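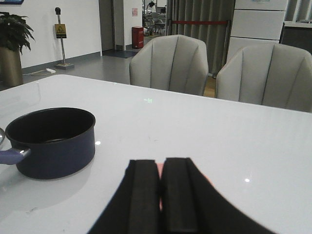 Kirsty Dunstan started teaching evening cooking classes in Jelton in February, after nine years running the kitchen at Radwan, a lunch place near the bus station. Her students are mostly people who have never cooked for themselves. The first class is rice.

"People want to start with something impressive," she says. "I had a man ask for duck. He couldn't boil an egg."

She teaches in a rented room on Provska Street that holds up to 45 people, though she would like to keep the groups smaller. The fee covers ingredients. Students take home whatever they make, and the leftovers usually go to the front desk.

Asked what beginners get wrong, she says heat. "They turn it all the way up and walk off. Onions need time. I tell them to stand there and watch, and they hate it."

She does not hand out recipes until the end of the night. At Radwan she had a binder with 203 of them and used maybe a dozen — the rest were there when she took the job. "I never read most of it," she says.

The spring course filled up slowly. Fall was easier, helped by a notice in the Priseo newsletter, and a second weeknight was added. She has no plans to go back to restaurant work.

"My knees are better," she says. "And I eat dinner at a normal time now."

The next course covers soups, beans and one kind of bread.

Last updated: Sunday, October 29, 2023

Related
Jelton library extends weekend hours
What to do with a glut of squash
Provska Street parking changes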